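Mestska: salários e jornada no comércio de bairro

Oi! Eu sou a Nayara Honorato e juntei esta base meio no susto, depois de passar novembro inteiro ligando pra mercadinho e padaria pra perguntar quanto pagam e quantas horas o pessoal trabalha. São 2.109 linhas, uma por vaga, de 614 lojas. Tem de tudo: caixa, repositor, açougueiro, gente que faz as três coisas!

Última atualização: terça-feira, 3 de março de 2020

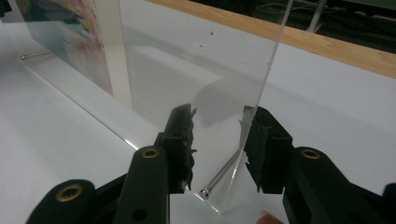

Tempo de leitura: 2 min

O arquivo principal é o mestska.csv, em UTF-8 e separado por ponto e vírgula (abre direto na planilha, testei). As colunas são loja, cidade, cargo, salario_bruto, horas_semana e folgas_mes. Salário sempre em reais, sem vale nem comissão.

Cuidado com horas_semana: umas 257 linhas vieram vazias e eu preferi deixar assim a chutar. As redes Fallby e Trala responderam por uma planilha central, então os valores delas se repetem de loja pra loja. Já a Falcão mandou tudo separado, uma beleza.

Lojas com mais de 20 funcionários ficaram de fora. Pode usar e misturar à vontade, só cita a base. Achou erro? Abre uma issue com o número da linha que eu corrijo na próxima versão.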